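The drawer method, tried by someone who didn't believe in it

I have been told for years that I fold jeans wrongly. Ionuț Sima told me so again in August, standing in my bedroom doorway with a mug of tea, and then he lent me a booklet on the Jisum method, which has 259 pages. It is about folding clothes. I would like that number to sink in for a moment before I go on.

Anyway, I gave it a go on the bed, on top of the leafy blanket, with the denim I wear most.
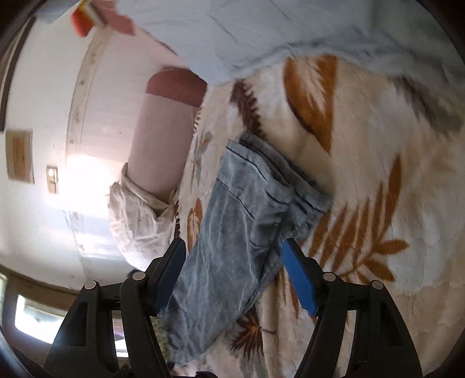
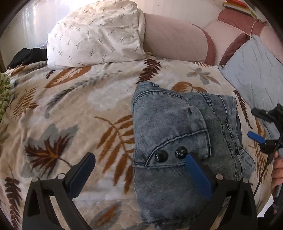 What the booklet claims

The claim is that a pair of jeans folded the Jisum way takes up less room, creases less, and will stand on its end in a drawer like a book on a shelf. The author is very keen on the book comparison. You fold one leg over the other, smooth from the waist down, tuck in the bit that sticks out at the seat, bring the hems up nearly to the waistband and then fold what's left in thirds.

I have no quarrel with the first part. One leg over the other is what my mother did, and hers before her, and neither of them charged for it. My trouble starts with the thirds. Denim is thick. Side seams are thicker. By the time you've gone round three times you have a lump with a soft middle and hard edges, and the hard edges all want to be on the same side.

There's a long passage on making the hems meet exactly. I tried lining them up, then tried again, and gave up. If one leg is a touch longer after a few years of washing, no amount of smoothing will bring it back. The booklet says to "persuade" the cloth. I don't know what that means and I suspect the author doesn't either.

Does it stand up?

Sometimes. The older, thinner pair stood up fine in the drawer for as long as there was something either side of it. So would a slice of bread. The stiffer pair leaned over the moment I let go, and when I pulled out the one next to it the whole row went down. I put them back upright three times that week and after that I laid them flat, one on top of another, which is how they'd been living before.

The drawer itself is a Tudose, the shallow sort, and I'll admit that may be part of it. Jeans folded in thirds were too tall for it and caught on the frame above. Folded in quarters they went in, but then they were so fat that I lost the space I was meant to be gaining. I measured before and after with a ruler. Same number of pairs in the drawer. Same gap at the front.

And the creases

I was promised fewer. I got different ones. The old way gives me a line across the knee, and the new way gives me one above the knee and another at the shin. After ten minutes of wearing them you can't tell, and that was true of the old line as well.

What I'm keeping

The tuck at the seat is good. I hadn't done that before and it does make a squarer pile. I also like having the back pocket facing up — I can tell from the pocket which pair I've got hold of without unfolding anything, and on dark mornings that is worth something.

The rest can go back to Ionuț. He keeps his own in one of those Gondo boxes under the bed, in rows, and says they've never fallen over. I've not been shown the box.

Next I'm supposed to try the chapter on jumpers, where you roll them. I've rolled jumpers. They come out looking like they've been rolled. But it's raining and the airing cupboard is full, so I expect I'll have a go on Sunday and report back.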